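FOR IMMEDIATE RELEASE

Vudwood opens its Sitotthorpe workshop to home cooks with a new line of walnut-brown cutting boards

SITOTTHORPE, 20 Dec 2022 - Vudwood, the small woodworking shop best known for its stools and bread boxes, is bringing out its first cutting board made for everyday kitchens. The Poojary board goes on sale in the shop and by mail order today, and we could not be happier to see it leave the bench!

The idea came from people who bought our bread boxes and kept asking for something to slice on. Designer Malsha Biswas spent most of the spring working on the shape, and by April she had 14 trial boards stacked in her hallway (her family used every one of them). The version we settled on has rounded corners, a raised rim to hold back juice and crumbs, and one pale maple stripe running across darker walnut. Every stripe is set by hand, so the angle shifts a little from board to board.

"I wanted a board you would leave out," said Biswas. "Mine lives on the counter next to the toaster oven, and it gets used for toast, onions, homework, everything."

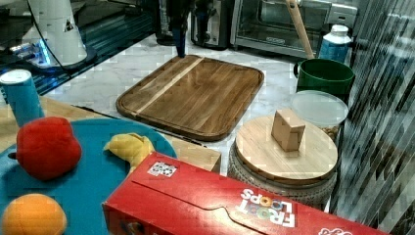 The Poojary board on a marble countertop, with its maple stripe toward the left.

The first batch is 118 boards, all cut and sanded in Sitotthorpe by Sekar Khoo and Merja Nurmi. Khoo picks the planks himself and likes grain that runs on a slant, a taste he has now passed on to the rest of the shop. Nurmi does the oiling, and she has written a one-page care sheet that comes in the box: wash by hand, stand the board on its edge to dry, and oil it when the wood starts to look dull.

Anyone who would like to try a board first is welcome to come by. The shop will have several out on the work table with bread, cheese and a sharp knife, and Nurmi will be showing how to bring back an old board from home with sandpaper and oil. Bring yours, however scratched it is. There is space for up to 50 visitors at a time, and no sign-up is needed.

The board costs $118, including the care sheet and a small tin of oil. Engraving on the underside can be ordered at the counter and adds a few days.

Press contact: Soledad Aguirre, Vudwood, Sitotthorpe, extension 2637. Sample boards are available to food and home writers on request.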